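When Yiğit Yazıcı picks up the phone he apologizes for the noise, then apologizes again because he has forgotten which question we were on. He has spent most of this spring chasing one fault in the Tumar hand at Samodwood, and he is happy (maybe a little too happy, he laughs) to talk about it.

"It would be holding something perfectly well, and then the fingers would just let go," he says. "No warning, no error on the screen. We logged 378 grips before the first drop, so of course we all thought it was the software. We spent 8 days on the software! I still feel bad about that, because my colleagues were so patient with me."

What changed his mind was a quiet afternoon with the cabling, the plugs and the ribbed conduit with its zip tie. 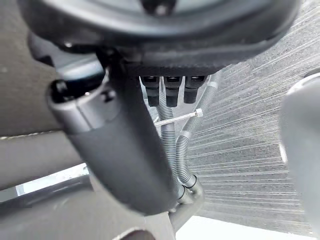 Safety & Reliability

"Well, you look at a cable a hundred times and you think, fine, it's a cable," Yazıcı says. "But when the arm reached far out to one side, one plug was being tugged, only a tiny bit, and the signal dropped for up to 2 seconds. That's a long time if you happen to be standing under whatever it's carrying."

Luckily the worst of it was a dented Halliday crate and one very startled engineer. Even so, the team stopped all lifting that same day and kept people well back from the arm during tests. 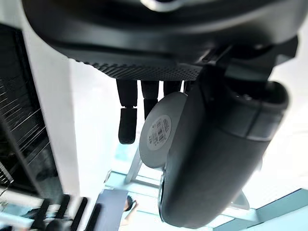
"And then, you know, I had to learn to be slow," he goes on. "We gave the cable more slack, we tied it in a different spot, and we told the controller to hold its last grip if it loses the signal. Then we ran 628 grips, with all those awkward reaches in there, and I sat through nearly every one of them with my tea going cold. No drops, but I'd like to see a whole summer of that before I relax."

The next arm goes to the Utby site in May, and he plans to go along with it and check every plug himself.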